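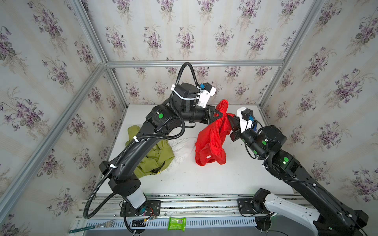

Photo: Tormod Magnusson / Pulteo

Filed under: Course notes > Textile Care 423

Handout 2: Colour fastness and dye transfer in washing

1. Terms

Colour fastness is the resistance of a dyed textile to change or loss of colour under a stated treatment. For washing, two results are recorded separately. The first is change in shade of the dyed cloth itself. The second is staining of undyed cloth washed with it. A fabric can score well on one and badly on the other, so a single "fastness" figure with no further label should be treated as incomplete.

Bleeding means dye passing into the wash liquor. Dye transfer means that dye settling on another textile. Rub-off, or crocking, is transfer by contact and is tested by a different method (Handout 5).

2. Causes

On cotton, reactive dyes bond chemically with the fibre. Part of the dye reacts with water in the dyebath instead and stays on the cloth as loose colour until it is rinsed away. Poor rinsing at the mill is the usual cause of bleeding in the first few washes. Direct dyes are held by weaker forces and go on bleeding for longer. Deep reds, navies and blacks need more dye for a given weight of cloth, and leave more loose colour to remove.

Polyester is mostly coloured with disperse dyes, which are fast at low temperatures but can move to the surface after strong heat setting.

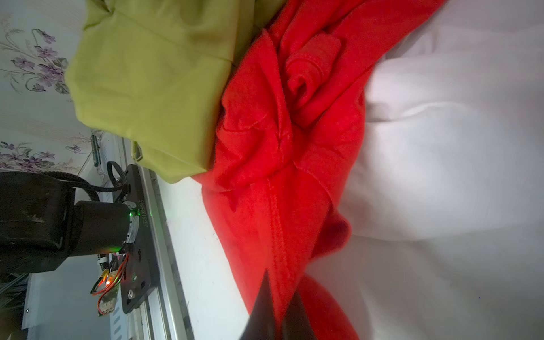
Fig. 1. Red, lime-green and white textiles together.

3. Test procedure

The dyed specimen is sewn to a strip of undyed adjacent fabric and washed under fixed conditions of time, temperature and detergent. After drying, both parts are compared with the grey scales. Grade 5 is no visible change; grade 1 is severe. Half grades are allowed. View under standard lighting against a neutral grey surround.

For the class exercise, weigh out a mixed load of 800 g, dry. Record fibre content from the care label – do not judge it by feel.

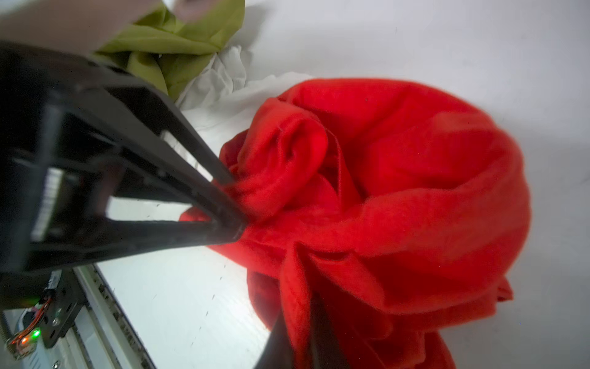
Pile fabrics need extra care at the rinsing stage. Raised fibres hold liquor, and loose dye left in the pile may migrate as the item dries, giving a darker band along the lower edge. Rinse until the liquor runs clear, then spin before hanging.

Reading for next session: Ashworth, chapter 4, to the end of p. 53. Bring your own grading sheets.

Related items
Handout 1: Fibre types and care labels
Handout 3: Detergents and water hardness
Handout 5: Rubbing tests
Busetti: notes on grey scale grading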